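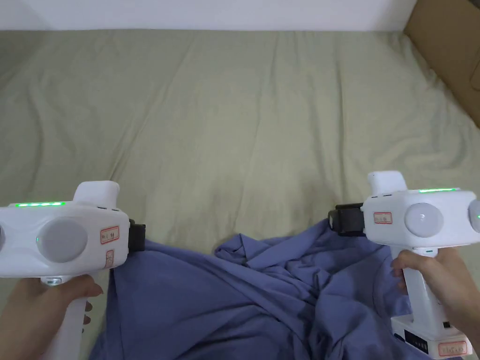
Fig. 1. Two hand-held grippers over a cloth on a bed, one in each hand.

Week 6 handout: Teaching by demonstration
Instructor: Jean Urquhart. Lab contact: Innes Gunn.

There are two common ways to show a robot a task. In remote control, the person drives the real arm from a distance and the arm's own joints are recorded. In hand-held demonstration, the person does the job with a gripper in each hand, and no arm is present. We use the second method for the folding unit. The arms come in at week 9.

A demonstration is one attempt at one task, start to finish. Each group turns in 20. Start with the jaws open and hold still for a moment before you move. Move slower than you would with bare hands. If you drop the cloth, pick it up and carry on; recovery is useful to the learner. If you let go of a gripper, discard the take.
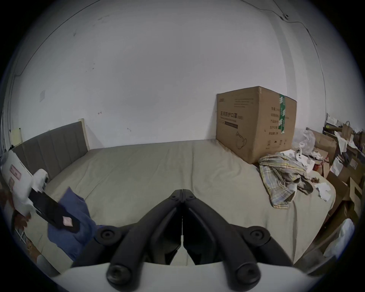
Hand-held data has to carry over to an arm that sees only what its wrist camera sees. Keep the fingers in view at all times, and keep the thing you are about to grasp in view before you reach for it. Backgrounds do not need to be bare. A plaid shirt crumpled in front of a carton on the bed, as here, gives the learner something to tell apart from the target, and a set recorded only on clear surfaces tends to fail in a real bedroom. Change the starting position of the cloth between takes. Gregor Mackay's notes on the Morrison set (500 takes, all from one side of the bed) are on the course page and worth reading before lab.

Common faults from last July's section: jaws closed too early, one hand left idle outside the other's view, cloth smoothed with a knuckle instead of the gripper.
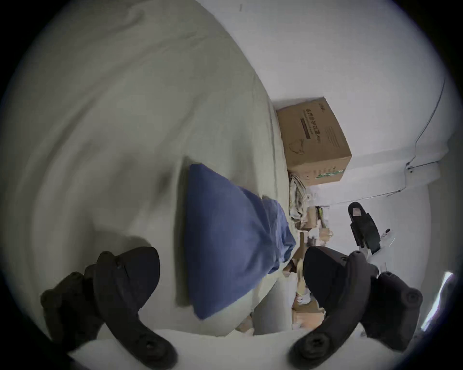
Can we mix remote-control takes with hand-held takes in one training set?
Keep them in separate folders for now. The timing is different, and we cover how to line them up in week 8.

Takes are due 12 December 2023. Label each folder with your group name and the task.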